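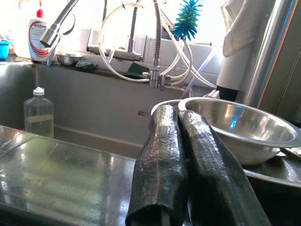 Tuvley Sink Notes – README

Maintained by Wanpen Inthanon
Status: usable, with the complaints below
Last tidied: April

What you get

A table of written notes on what people keep in, behind and beside a kitchen sink. There are 108 kitchens in it, all of them ordinary homes in Ulleck and Fanesport. Each line is one object at one moment: what it is, where it is, and what a person filling in the form thought it was doing there. I would treat that last column with suspicion and I say why further down.

The notes began as an attempt to check a claim in a storage leaflet, which said that most people's sink clutter is "misplaced". I didn't believe it when I read it and I still don't, but the table is not good enough to settle the matter. It is good enough to show that the leaflet's author had not looked at many sinks.

Columns

object – a plain name, lower case (bottle, sponge, mug, cloth)
place – one of 7 zones, listed below
state – upright, lying, hanging, draped, stacked, unknown
guess – what the note taker thought the object was for at that moment

That makes 4. People keep asking for a fifth column called "belongs". I have refused each time. A sponge on the back ledge belongs there if the household says it does, and a form filled in by a visitor has no way of knowing.

Zones

basin
draining side
back ledge
tap and hoses
left counter
right counter
front edge

The tap and hoses zone looks fussy on paper. I added it after the first round because too many brushes were being entered as "back ledge" when they were hanging well above it. If you merge the two zones, please say so in whatever you publish.
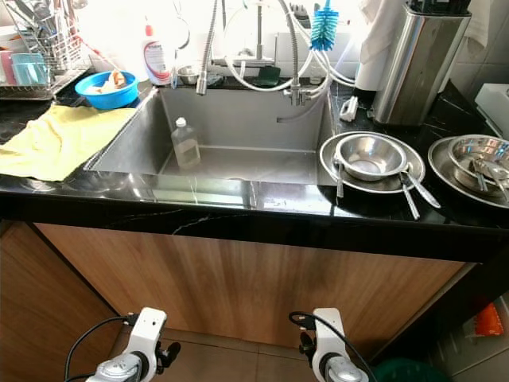 Bottle in the basin, yellow cloth on the left counter, blue brush hanging above. Rack at the back left.

Notes on particular objects

Bottles. A plain bottle standing in a sink is the worst entry in the table for guesses. Depending on who held the pen it is waiting to be rinsed, waiting to be thrown out, soaking, or being saved for something. A pale liquid inside does not help, whatever the confident ones wrote. I now tell people to put "unknown" and most of them still don't.

Cloths. Folded, crumpled and draped were once separate states. Two people looking at the same towel rarely agreed, so everything that is neither hanging nor neatly put away is now "draped". You lose some detail. I am not convinced it was ever there.

Bowls and basins. Do not trust the difference. The same blue container can go down as a bowl in one entry and a basin in the next, and both writers will defend it. Search for both words. Contents are entered as "scraps" unless the writer could name them without poking about.

Washing-up liquid. Entered by container only. An early version recorded the make, and the Thongsuk team wanted it back, but I have yet to hear a use for it that isn't selling something.

Drying racks. The rack takes one line and the things in it take their own lines. Cutlery is the exception: a holder full of handles is one line reading "cutlery, upright". If you want spoons counted, go elsewhere.

Steel bowls. Entered as they sit, so a large mixing bowl beside the basin is "bowl, draining side" even when there is another dish next to it. There was an argument over whether the tray under a bowl needs its own line. It does.

How the notes were made

Visitors were given the form and a pencil and told to write before touching anything. Most visits were in the early evening, which matters more than it sounds. An evening sink is mid-job, and the table will make Ulleck look like a town that never puts a mug away. A few Fanesport kitchens were done before breakfast and look far barer. There aren't enough of those to compare properly and I would ignore any chart that tries.

Each household contributed as many lines as the visitor had patience for, up to 1000 characters per form. Long forms tend to come from keen visitors, so line count is a poor measure of clutter. I have seen it used as one anyway.

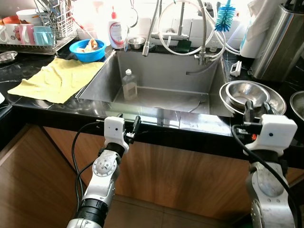
Can the table tell me where washing-up things ought to be kept?
Only where people kept them when the visitor called. If you want advice on a better place for the brush or the sponge, try moving yours for a week and see whether you reach for the old spot.

Known problems

Left and right are as seen standing at the sink. A handful of early forms were filled in from the side and the zones are muddled. I fixed the ones I could spot.

"Glass" is used for the drinking kind only. Clear jars went in as "jar". Some visitors forgot.

Wet and dry are not recorded. A shiny steel surface fooled people too often, so I dropped the field and deleted what had been collected.

Spelling of the guess column is as written, including the rude ones.

What it should not be used for

Scoring how tidy a household is. Deciding who does the washing-up. Backing up the phrase "the average kitchen", which I have asked two newsletters to take out and which is still in both.

Reuse

Free to copy and change with a mention of Tuvley Sink Notes. Corrections are welcome if they name the kitchen number and the line. Corrections that say only "this seems wrong" are probably right – but I can't do anything with them.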